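4.2 What the inventories leave out

Household inventories have been treated as a fairly solid source in the study of small personal property. The reasoning is simple enough. People who list their own belongings know what they own, and a list made at home, with drawers open, should beat an answer given over the phone. We started from the same assumption when we took over the Ellery material, and we are less sure of it now.

The Ellery set holds 226 household lists. One of them had to be dropped because its second sheet belonged to another address, which leaves 225 for the tables in this section. Each list was filled in by the household itself on a form with a heading for every room and a blank column for value. The form was based on an insurance schedule first printed in 1931, and it shows. There is a line for silver, a line for furs and a line for "clocks and watches." Costume jewelry has no line at all. It was left to the person holding the pen to decide whether a bead bracelet counted as jewelry, as clothing, as a toy, or as nothing worth writing down.

Earlier work on these lists takes the low number of cheap ornaments as evidence that people owned few of them. We don't find this convincing. The same households reported buying such things often, in a separate spending diary kept through June. In 80 of the lists the diary mentions at least one piece of costume jewelry and the inventory mentions none. Some of those pieces may have been gifts for people outside the home, and some may have been lost or broken. It would take a great deal of giving and losing to close the gap.

A second problem is the unit. Where ornaments do appear, they are often entered by container: "box of beads," "dish, odds and ends," "jewelry, one box." Coders working with the Elix scheme were told to enter each of these as a single item. A household with one ring and a household with a crowded box therefore look the same in the data. Figure 3 gives a sense of what a single line of this sort can stand for. The group is made up of ten pieces, among them a translucent yellow-green beaded bracelet with small sparkling spacers, set out in front of the open red box on a printed sheet. Under the Elix rules the whole group would be one entry, and the box would not be entered separately.
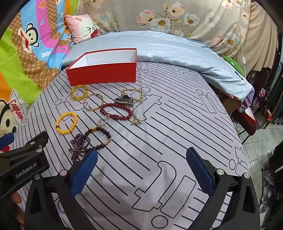

Figure 3. Ten pieces of jewelry and accessories with an open red box.

4.3 Can the container entries be corrected?

Two repairs have been suggested. The first is to multiply every container entry by a fixed number. The Traltness guidelines do this, and their tables are widely copied. We could find no account of where the multiplier came from. It seems to have been carried over from kitchen drawers, and we see no reason why spoons and bracelets should pile up at the same rate. Applying it to the Ellery lists raises the total by a large amount and tells us nothing about which households the extra items belong to.

The second repair, used in the Plomodura study, is to go back and ask. This is better in principle. In practice the return visits came long after the first lists were made, and the people asked were being asked to remember the inside of a box. Their answers cluster heavily on round numbers. We would not throw them out, but we would not build an average on them either.

There is also the matter of value. The blank column was meant to hold a price, and for cheap ornaments it is usually empty. Previous authors have read the blanks as zero. A blank can mean that the item was thought worthless, that the price was forgotten, or that the person was tired by the time they reached the bedroom. The bedroom heading comes near the end of the form, and blanks become more common toward the end under every kind of item, including furniture. That pattern looks to us more like fatigue than judgment.

For these reasons we report container entries in their own column and make no attempt to convert them. Readers who want a single figure for ornaments per household will not find one in Table 5. The column can still be used to compare households by whether they kept such items at all, provided that a missing entry is read as "not listed" and never as "not owned." Even this weaker comparison depends on who filled in the form, a detail the Ellery lists record only in part, and we return to it in Section 5.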